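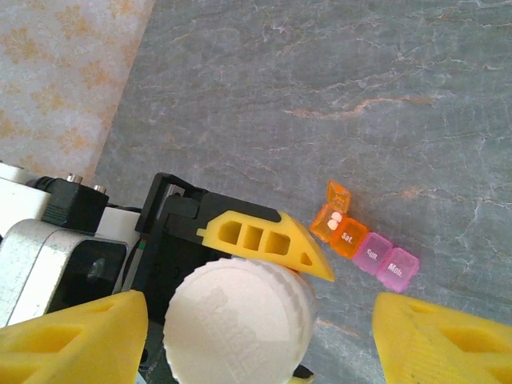
We are making the equipment budget for next year at Skavulo, and I want to share how I planned the gripper part. Maybe it helps another small lab. 1/

Our test task is the pill organizer. The compartments are small, the pills are smaller, and the lid must open without throwing them on the stone. Fingers decide more here than the arm does. 2/

So I put the printed fingers on their own line. Last year they were hidden under "consumables" and we had spent it all by May. Now I plan 27 pairs, at 5 dollars of filament each. 3/

The quote from Van Wijk for a ready-made gripper was good, but delivery is 45 days. Unoren is faster and asks for 100 percent payment in advance. Our office does not like this. 4/

One thing I forgot the first time: spare motors and cables. Please ask for the price of these before you sign, also the shipping. 5/

Still open: do we buy a second wrist camera now or wait for the Pistley grant? The answer comes in January. If you had to choose between a camera and a spare motor, which one did you take? 6/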